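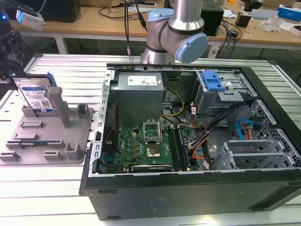 The disassembly table at the Musalora hall, with a Dell tower open and the hard drive in its blue caddy beside it.

May 8, 2020
By the editor of the Hillik workshop pages

We repair and take apart used office computers. Since February a part of this work at our Musalora hall is done by robot arms, and many readers have written to ask how it looks and what our people think about it. I am not an engineer, so please take this page as a small gallery with notes and not as a technical report.

The project has the name Rusnák inside the company. The cell was put together by our own maintenance group with help from Brilla, a small firm that makes fixtures and software. The task is simple to say and hard to do: take a desktop computer, remove the parts that can be used again, and put each part in its correct place.

Before, one person at one bench did everything. You opened the case, pulled the drive, pulled the memory, wrote the serial number by hand and started again. On a good shift a bench finished 70 machines. After some years of this, people had pain in the thumb and the wrist, mostly from the drive latches. I did this job myself for two winters and I still feel it when the weather changes.
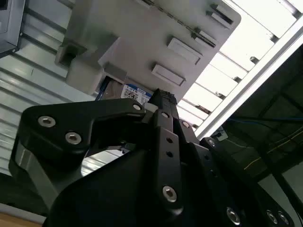 The gripping of the drives took the longest time to get right. A person feels when a caddy is stuck and pushes a little to the side without thinking. For the robot, somebody has to describe this small push in numbers, and the people who could describe it best were the bench workers. Two of them now spend half of their hours with the programmers. They received a new job title and, after some discussion, also a new pay grade. I think the discussion was too long, but the result is fair.

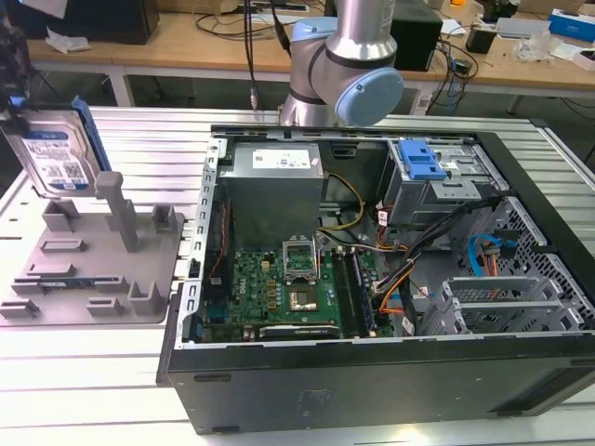
Memory modules still in their slots, processor socket open. The drive stands at the gray fixture on the left.

The fixtures are 3D-printed and they change often. When a worker says that a post is too high or a slot is too narrow, we print a new one. This is a thing people like. In the old arrangement, a wish for a better bench could wait a year.

Not everybody is happy. Some colleagues say the hall is more lonely now, because the benches stand farther apart and there is less talking. Others do not like to wait for the machine when it stops — they would finish the computer by hand in the same time. The shift leaders agreed that nine stops in one shift is the limit, and after this the work goes back to the hand benches until the next day. No person lost the job because of the cell. I was asked to write this clearly, and I also checked it. 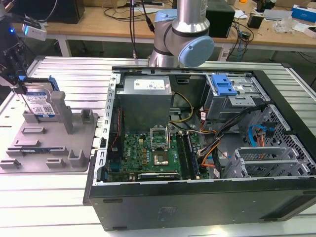 The black gripper holds the drive at the fixture tray, and the second arm is behind the case.

We will add more pictures when the next cell is ready.

Comments

benchfour: Good to see the inside of a case again. Please write also about the noise, it is different from before but it is not less.

R. from packing: Is the limit for stops the same on the night shift? We heard another number.

oldscrews: I worked with those blue latches for six years. I will not miss them!

Last updated: May 2020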